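Workshop tips: comparing grippers on kitchen objects

Collected by Lovisa Brekke from the Skestham bench notes. Last edited 3 January 2021.

These tips cover small two-finger grippers on light arms, picking up the kind of things found on a kitchen counter. They apply to simulation first and to the bench second. Readers who only want the settings can skip to the section on closing force.

Before you start

Write down what you are comparing. A test of two grippers that also changes the controller, the camera position and the fingertip pads will give a result, but you will not know what caused it. Change one item per run and keep the rest fixed.

Keep a log file with one line per attempt. The columns we use are object, start position, approach direction, closing force, outcome, and a free text field. The free text field should be short. "Slipped at lift" is enough.

Decide what counts as a success before the first run. Ours is: object lifted clear of the surface, held for the full hold period, set down upright. A bottle that is set down and falls over is logged as a failure, even when the grasp was good. Priit Uibo prefers to score grasp and placement separately, and for a comparison of controllers his method is the better one.

Choosing test objects

Use objects with different outlines and different weights. Bottles are a good start for parallel fingers. They are close to round, they stand up by themselves, and they show a bad approach quickly by tipping.

Keep clear and opaque objects in the same set. A clear bottle is easy for the fingers and hard for many depth cameras, which see through the wall or return holes. An amber bottle with a paper label gives a much better depth reading at the label than above it. If your success rate drops on clear objects only, look at the camera before you adjust the gripper.

Include a few things you do not plan to pick up. Bowls, planters and pepper grinders give the planner something to avoid, and an arm that works on a bare surface may swing its elbow straight through them.

Fill level matters on the real bench. An empty bottle dents and a full one slips. We mark the level with tape and refill to the tape at the start of each session. In simulation, set the mass to match and check the center of mass too. The default is often the middle of the shape, and for a half-full bottle that is too high.

Layout

1. Place the target within easy reach of the arm, with the elbow still bent. Near full reach, small joint errors become large fingertip errors, and you end up measuring the arm instead of the gripper.

2. Leave a gap around the target wider than the open fingers plus the finger thickness. The Remon fingers are thick at the root, and in tight rows they push the next bottle over before they close on the first.

3. Save the layout. In simulation, store the scene file and the random seed together. On the bench, draw around the bases with a washable marker.

4. Approach tall bottles from above, fingers pointing down, and stop over the cap before the final descent. Check alignment at this stop. If the bottle's axis is not midway between the fingers, correct it here, with the fingers still clear of the plastic. 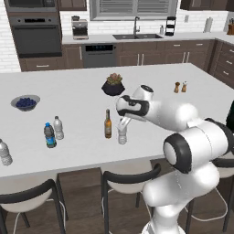

5. Descend slowly and close below the cap. Closing on the cap itself works on some bottles and turns the cap on others. Set the closing height per bottle type and enter it in the log.

6. Lift straight up for a short distance before any sideways move. A bottle held slightly off center will swing, and the swing is easier to see on a vertical lift.

Closing force

Start low and go up in equal steps. Thin plastic gives way well before the gripper reaches its limit, and once a bottle has been creased it should be taken out of the set. A creased wall changes the grip on every later run.

The Pultelent gripper reports motor current, not force. Do not compare its number directly with the force reading from the Remon. Put a small scale between the fingers and make a table for each unit. This takes one afternoon and needs to be repeated when the pads are changed.

In simulation, contact stiffness has more effect than most people expect. With stiffness too high the fingers chatter against the bottle and it walks out of the grasp. With stiffness too low they sink into it, and every grasp succeeds. If a run shows no failures at all, check this setting first.

Pads

Plain rubber pads are adequate for dry plastic. For condensation, use pads with grooves cut top to bottom. Wipe pads between sets, not between attempts, or you will never see the effect of dirt.

Cut spare pads in one batch from one sheet. Danang Sitompul found a clear difference between two sheets bought under the same name.

Camera position

A wrist camera loses sight of the bottle base in the last part of the descent. A fixed camera sees the base but may lose the cap behind the gripper housing. If only one camera is available, mount it to the side and slightly above the counter, and check the view with the arm at the stop point as well as at home.

White counters and tiled walls cause trouble with automatic exposure. Lock the exposure once the lights are on. In simulation, add some variation to the lighting, or the detector will learn the one setup and fail on the bench.

Controllers

We ran the same bottle set on position control and on impedance control using the Danko controller. Position control was more repeatable on a measured layout. Impedance control was better when the bottle had been moved a few millimeters between the camera reading and the grasp. Neither was better in every column.

The full simulated set was 1089 attempts. From these we drew 70 for repetition on the bench, taken at random with failures included. Drawing only from the successes would hide the cases where simulation is too strict.

Limit the joint speed while you are comparing. Fast moves add vibration at the wrist, and light arms need a short pause before the fingers close. We use a pause of 700 milliseconds – shorter values made the first grasp of each run less accurate.

Common faults

Bottle tips on approach: the tool offset is wrong, or one finger opens less than the other. Measure the opening on both sides.

Bottle turns in the grasp: contact is at one point per finger. Use wider pads or a softer material.

Gripper closes early: the stop point and the grasp point have the same timeout. Sota Takagi's script keeps these as two values, and the older one does not.

Arm refuses the path: the collision model of the counter is usually too thick. Check that its top surface matches the real height.

Results differ after a restart: the arm was not returned to home before calibration. Home it, recalibrate, and discard the attempts made in between.

Corrections go to Aslak Boström, who keeps the shared copy of the log template. The section on suction cups will be added in April.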